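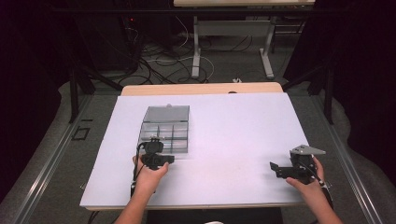 A clear compartment box with its lid up, on a white board.

Porkach Supporters' Club: Your Questions Before the Ninska Match
Updated 4/22/23

We've had a pile of messages since the semifinal win, and we love it! These are the ones that keep coming up. If yours isn't on the list, write to Maritza Inga at the club desk and she'll get back to you.

When do tickets go on sale?
Members can buy now, and general sale opens once the members' window closes. Our share is 2000 tickets, all of them in the east stand. That's double the 1000 we got for the league game in March, so bring a friend who has never been!

How many can I buy?
Up to five per member. If you have a bigger family group, email us first and we'll try to seat you together.

I can't make it anymore. Can I pass my ticket on?
Yes. Log in, open your order and type in the new name. Please do it before noon on match day – the gate staff work from a printed list.

Is there a bus?
Of course there is! Norbert Kiss is running the buses again from the Bosska parking lot. A return seat costs $9 and kids under five ride free on a lap. The buses head home half an hour after the final whistle, or after penalties if it comes to that (please, no).

Will Marleny Londoño play?
We're all dying to know. She came off with a tight hamstring against Chávez and was back jogging with the group this week. Coach Oona Toivonen told our podcast she would name the lineup an hour before kickoff and not a minute sooner.

Who's in goal?
Nokuthula Mofokeng, unless something goes badly wrong. She has been wonderful this spring, and if you missed her double save against Chávez, the clip is on the club page. Watch it with the sound on!

What happens if it's level after 90 minutes?
Thirty minutes of extra time, then penalties. There's no replay this year.

Can I bring a drum?
Yes, drums are fine in the two lowest blocks of the east stand. Flags are welcome everywhere as long as the pole is plastic and shorter than you are. No horns and no smoke.

What about food?
The stadium stands take cards only. You can bring your own sandwiches and a sealed bottle of water. The dumpling truck by the north gate is very good, and the line gets long, so go early.

Where will it be shown if I stay home?
The clubhouse is putting it on the big screen, with doors open an hour before kickoff. Entry is free and you don't have to be a member.

Are the yellow scarves back in stock?
They are! Pick them up at the club desk or on the bus. The kids' sizes haven't arrived yet – we'll post on the club page when they do.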